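Masking tape gone ragged on a painted table top, how do I get it off cleanly?

Asked by cledel_craft, 14 February 2020
Viewed 88 times

Hi all, hoping someone has been through this. I marked out a grid on my big work table in blue masking tape back in November so I could sort parts for the kits I make up (each square gets its own bits, it saves me so much muddle!). The table has a flat grey-brown paint on it that I'm rather fond of and would like to keep.

Now I want to change the layout to smaller squares. Trouble is, when I picked at one end the tape came up in tiny slivers and I was left with a sticky line underneath. I'd stopped before I did any real damage, but I've got the whole table to do. I never used long single pieces either, I patched it together from whatever was left on the roll, so there are joins all over the place. 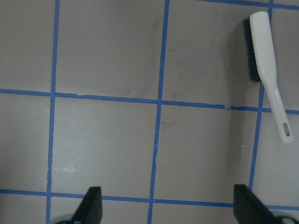
The grid as it stands, plus the brush.

The scrub brush is what I was planning to attack it with, warm water and a squirt of washing up liquid, but a friend reckons I'll take the sheen off in patches. Well, it hasn't got a sheen, it's matt, but you know what I mean. Is there a better way? And is there something I should use next time that won't do this? The paint is Iser furniture paint if that helps, two coats, no wax or varnish on top.

3 answers

Dorota Zieliński, Prambridge
Marked as most helpful

Put the brush away for now! Stiff bristles on unvarnished matt paint will leave shiny rubbed marks and you'll see them every time the light comes in sideways. I did exactly that to a bedside cabinet and ended up repainting the top.

Get a hairdryer on a low setting and warm 10 cm of tape at a time, then lift one end with a fingernail or an old plastic card and pull it back on itself, slowly and nearly flat to the table. If it starts to split, stop, warm it again and come at it from the other end. Your joins are a help here, by the way, as you can do it a piece at a time and there's usually a bit of overlap to get hold of.

For the sticky line, dab (don't rub) with a soft cloth and a little warm soapy water. If that doesn't shift it, a drop of cooking oil left for 10 minutes, then soapy water again. Try the oil somewhere hidden first, as bare matt paint can hold on to a greasy mark.

Next time, take it up sooner. I change mine every 7 days or so when I've got tape down for a job. A coat of clear matt varnish would help as well.

mazurek53

White spirit. Done in five minutes.

Reply from Dorota Zieliński: Please test that underneath first, it can soften some paints and she hasn't got varnish on it.

Reply from mazurek53: Fair enough, mine was a varnished one.

tapeandstring

Can't help with the removal, sorry, but do you need tape at all? I do my sorting on a big sheet of lining paper with the squares drawn on in felt tip. When I want a different layout I turn it over. It does creep about a bit unless you weigh the corners down, and mine has tea on it.

Comment from cledel_craft

Thank you all, hairdryer it is. I'll do the short bits near the edge first in case I make a mess of it. Dorota, would the varnish go straight on or do I need to sand?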